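How I clear the bits-and-bobs pile in the bedroom

You know the pile I mean. Mine had a medicine box, odd socks, the scissors, packaging I'd saved for no reason at all and a little pouch I'd been hunting for since December. I used to move it from one surface to another. Now I give it 15 minutes and this is how I go about it.

What you need

A bin with a fresh liner, a plain cloth and something to put the keepers in. My friend Hwa-young Bang swears by a second bin for recycling, which is sensible if you've got the floor space (I haven't!).

Step 1: Spread the cloth

Lay it flat next to the bed. Small things show up so much better on one colour, and you can shake the fluff off outside later.

Step 2: Tip everything out

All of it, even the stuff from the bottom of the bag. Line the bin properly while you're at it – fold the edge of the liner well over the rim or it slides in as soon as anything lands on it.

Step 3: Pick things up one at a time

Start with whatever's on top. Scissors, pouches and socks get looked at first, then the foam netting, wrappers and boxes. Check every medicine box before you let go of it, and take any leftover tablets back to the chemist.

Sorting on the blue cloth, and the bin with a few bits in it:

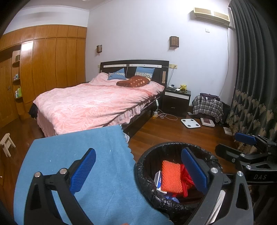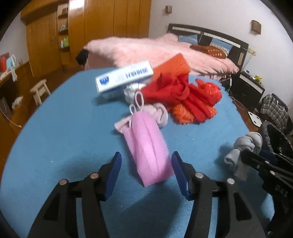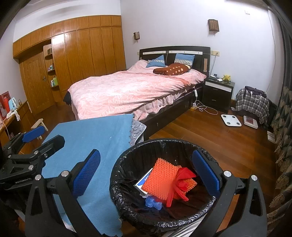 Step 4: Put the keepers away

Do it straight away, before tea. Socks go in the wash, scissors in the drawer, and the pouch goes back in my handbag. Then tie up the liner and take it down with the rest of the rubbish.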